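夹爪软指更换与零位校准

适用范围：Mellavell 工作台上的小型双指夹爪，软指为半透明橙色软胶件，黑色壳体，金属直线滑轨底板。Hollenstein 硬指版本的拆装顺序相同，闭合力设置不同，不要照抄本页参数。

什么时候需要换

软指根部出现裂口、指尖内侧磨亮打滑、夹住方块后轻推会转动，三种情况有一种就换。只是表面发灰、沾粉，用无尘布蘸异丙醇擦一遍即可，晾干再用。不要用丙酮，软胶会发粘。

左右两只软指成对更换。旧的一只和新的一只硬度不一样，夹持时方块会偏向旧的那侧，后面怎么调零位都调不正。我们早先为了省料单换过右指，结果那台的抓取点每次都往右跑，查了一下午标定文件，最后把左指也换掉才好。

准备

新软指一对，从 Zullell 的料盒里取，袋子上的批次号要一致
内六角扳手一套
小号十字螺丝刀
中强度螺纹胶
标准方块一个（黄色的那种，棱角完好）
无尘布、异丙醇
塞尺
扎带或一小段胶带，临时固定线缆用

标准方块用旧了有些划痕和污点不要紧，四条竖棱不能有缺口。夹持面上如果粘了胶，先刮干净再用，否则校出来的零位会偏。

第一步 断使能，泄掉夹紧力

在 Cudus 控制软件里打开“夹爪”页，点“张开”，等位置读数停住，再点“断使能”。这时用手推软指应该能推动，有轻微阻尼。推不动说明使能没有断开，回到软件里看状态栏，不要硬掰。

机械臂停在维护姿态：腕部朝下，夹爪离桌面一掌高。维护姿态存在点位表第 13 号。走过去之前把桌面上的零件收到一边，速度倍率调低。

到位之后拔掉夹爪电源插头。腕部相机的线不用拔，后面校准时还要看画面。

第二步 拆旧软指

软指根部各用 2 颗小螺丝固定在指座上。先松外侧，再松内侧，每颗先松半圈，不要一次拧到底。螺丝上有胶，第一下会比较紧，螺丝刀压住再转，十字槽拧花了很难取。

螺丝取下后，软指沿指座方向平着往外抽。抽不动时左右轻晃，不要往上撬，指座上的定位凸台很薄，断了要换整个指座。

拆下来的软指在根部写上“旧”字，单独放。以前有人把旧件放回新件的袋子里，又被别人装了上去。

第三步 清理指座和滑轨

指座的安装面用无尘布擦净，残胶用竹签刮，不用金属刀片。

滑轨底板上的浮灰擦掉就行，细小划痕不影响使用。用手把两侧指座慢慢推到最外，再推回中间，全程手感应该一致。中途有卡点，先检查轨道端部有没有掉进去的碎屑。清理之后还卡，停下来报修，后面的步骤不要做。

顺便检查底板上的内六角螺钉有没有松动。用扳手试一下，不转就不用管，能转动的取下来，清理旧胶，重新上胶再拧紧。黑色壳体上的螺钉不在这次维护范围内，不要动。

第四步 装新软指

新软指先看有没有毛边，合模线上的飞边用剪刀修平。左右件外形对称，根部内侧有 L 和 R 的刻字，装反了也能插进去，但指尖合不拢。

沿指座平推到底，听到或摸到定位凸台入槽。螺丝上一点螺纹胶，四颗都先带上两三圈，再按内侧、外侧的顺序拧紧。力度以软胶根部刚刚压平为准，压出鼓包就是过紧，退回四分之一圈。

装好后用手把两指合拢，从正前方看，指尖高度应当平齐。高低差用塞尺量，塞得进最薄的一片还可以接受，再大就拆下重装，多半是有一侧没推到底。

第五步 设零位

插回夹爪电源，软件里重新使能。如果报编码器错误，断电等一会儿再上电，仍然报错就检查插头有没有插正。

进入“夹爪—校准”，依次操作：

闭合力设为 11（软件里的档位值，没有单位）。
点“寻零”，两指会慢慢合拢，碰到后停住。手离开夹爪。
停稳后看位置读数，连续做三次，三次读数一致再点“保存零位”。
点“张开”，读数应回到 400。不到的话检查张开限位有没有被旧参数覆盖。

新软指比较硬，头几次寻零的读数可能会有小的漂移。先空载开合一会儿，再从头做一遍寻零。

第六步 夹方块验证

把标准方块竖着放在两指中间，点“闭合”。用腕部相机的画面检查下面几项：

方块两侧都贴住软指，没有一侧悬空。
方块立得正，顶面没有朝某一侧歪。
方块上端高出指尖，不要整块陷进两指之间。
壳体和底板没有碰到方块。
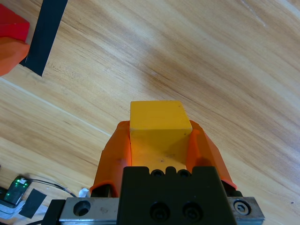 腕部相机画面：黄色方块竖直夹在两只橙色软指之间，上端高出指尖。

画面检查没有问题，再用手指轻推方块顶端，前后左右各推一下。软指会跟着变形，松手后方块应回到原位。推完偏着不回来，一般是闭合力不够，加一档再试，最多加两档。加了两档还不行，回第四步检查安装。

最后做一次抬升。机械臂带着方块慢速上升一掌高，停住，再放回桌面。全程盯着方块下沿，有下滑就算不合格。

常见问题

夹住后方块慢慢转动
看两侧软指高度是否一致，再看夹持面有没有脱模剂。新件没擦就装上去，经常会这样。用异丙醇擦两遍。

闭合时有咔嗒声
多数是螺丝头蹭到壳体，检查螺丝有没有拧到底。声音来自滑轨一侧的，按第三步重新推一遍手感。

画面里方块总偏一边
先确认是夹爪偏还是相机偏。把夹爪空载合拢，看两指的合缝在画面里的位置。合缝也偏，问题在相机支架，去看《腕部相机安装与标定》那一页。合缝是正的，只有方块偏，问题在软指，检查是不是两只批次不同。

张开不到位
线缆压在滑轨一侧时会出现。把线理到外侧，用扎带固定，留出腕部转动的余量。

记录

换完后在设备本上写四项：月份、软指批次号、保存的零位读数、最终用的闭合力档位。闭合力改过的，Cudus 里的抓取程序也要同步改，程序不会自动读取校准页里的值。

旧软指攒够一盒交回料架下层，不要扔进普通垃圾。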